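Call for Participants: Household Chores Study, Second Round

The Unudo Institute for Domestic Automation invites adults to take part in a paid study on whether machines can be trusted with ordinary chores at home. Applications are open until 23rd August.

Background

Many households have been told that robots will soon clear the table and put away the dishes. The Institute holds that such claims should be judged by the people who do this work every day. In the first round, members of the public reviewed 3,112 recorded attempts at table chores and gave their opinion on each. The reviewers were often divided, most of all over tasks that a person finishes without thinking, such as picking up a plate by its rim.

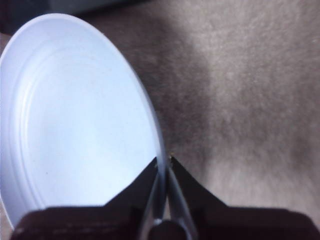
Gripper fingers at the rim of a white disposable plate.

The second round asks a narrower set of questions. When is a chore finished? How much help may a person give before the machine can no longer be said to have done it? Would a participant accept the same result in his or her own kitchen?

What participants will do

Participants will attend two sessions at the Institute's Fukiston site. In the first, they will carry out a short list of chores by hand, including setting a table, moving dishes with food in them, and clearing up afterward. In the second, they will watch the same chores attempted by machine and score each attempt on a printed form. No technical knowledge is needed, and there are no right or wrong scores.
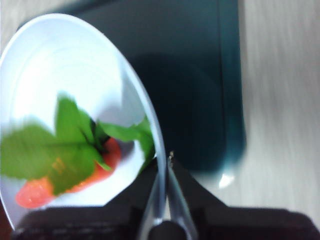
Scores will be given separately for care, speed, and the state in which the table is left. Participants may also write remarks in their own words. Remarks from the first round led to several changes in the form, among them a separate line for spilled or crushed food, and staff read every one.

Who may apply

Applicants must be 18 or older and must do a regular share of the housework where they live. The Institute especially welcomes people who have worked in cafeterias, hotels, or care homes. Employees of Vornov, which supplies equipment to the Institute, and members of their households are not eligible. Up to 362 places are available.

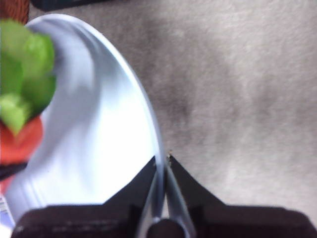 Payment and privacy

Payment is made at the end of the second session, and travel costs are repaid on presentation of receipts. Forms are stored under a number, and names are kept in a separate file. A participant may withdraw at any time before the results are published in March.

How to apply

Applications should be sent in writing to Eilidh Semple, Participant Office, Unudo Institute, Fukiston. Please state your age, the chores you usually do, and any food allergies. Questions about the study itself may be addressed to the lead researcher, Dr. Chae-won Song. All applicants will receive a reply.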